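Feb 19, 2026
by Chie Kuroda

When I started to work in the robot room at Dretcombe, the rules for table work were two lines on a whiteboard. Now they fill a page and a half, and I am the one who keeps them up to date. I want to write down which ones I still believe in.

The first is about the start of an episode. The fingers are open, the objects are standing, and the operator takes both hands off the controls for a moment before the first move. Lamduan wanted this from the beginning and I thought it was a waste. Then we had to throw away 170 episodes where the start was already a movement, and I changed my mind.

The second is colour. If we use cups, they should be of clearly different colours, and their order is changed between blocks. Malachy prefers to change it after every episode - too often for me, but we agree on the principle.

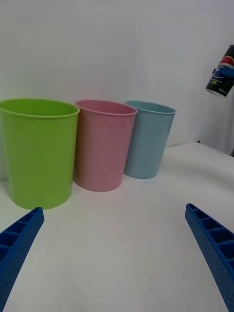

The third rule is the one people argue with. A failed grasp is kept and labelled as failed. Of our first 600 episodes, almost 170 were deleted by operators who were only being polite, and we lost the most useful part of the work.

I also had a rule about speed, with a limit for each kind of object. I took it out in July. It was nine lines long and everyone read it differently, me included. Bastien has written a shorter one and I will try it with the next group of operators before I put it on the page.

Contact: Chie Kuroda | © 2026 | Back to top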